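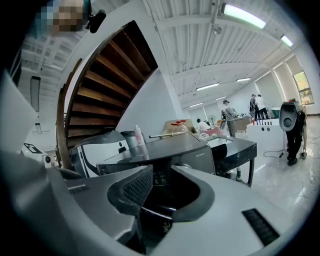

Posted by admin in Tinkering, December | 2 comments

So I've finally had a proper go with both of the hand-held grippers, the Lepik and the Tatby, and I have opinions! I took them over to the Livstead space (the big white room with the spiral staircase, if you've ever been) and spent most of an afternoon picking things up and putting them down again, which is more tiring than it sounds.

The Tatby is the one I wanted to love. It's light, it has a lovely soft trigger, and you can hold it for 45 minutes without your wrist complaining. But oh my goodness, the fingers. They're so smooth that a spray bottle just slid right through them, over and over, and I ended up squeezing so hard my thumb went numb. I got 25 good grabs out of 36 tries before I put it down and went for coffee.

The Lepik is chunkier. It feels like holding a small kitchen appliance at first and I bumped it on the edge of the table more than once. Once I stopped trying to steer it with my wrist and moved my whole arm, though, it got so much easier. Same bottle, same table, and I only dropped it 2 times. It also copes better with bottle caps, and I'd pretty much given up on those.

My one big gripe is the camera view. With a body that big, it eats up the whole bottom half of the picture, so there's a lot of white and gray plastic and a lot of ceiling lights. Tilting it down helps some, but then my elbow ends up next to my ear and I look ridiculous.

I still have to hook them both up to the Palomby controller and see how much lag I get. I tried it for a minute before we packed up and the Tatby wouldn't pair (the light just kept blinking at me), so I need a new cable or a lot more patience. If you've gotten those two to talk to each other, please leave me a comment and tell me which setting you used!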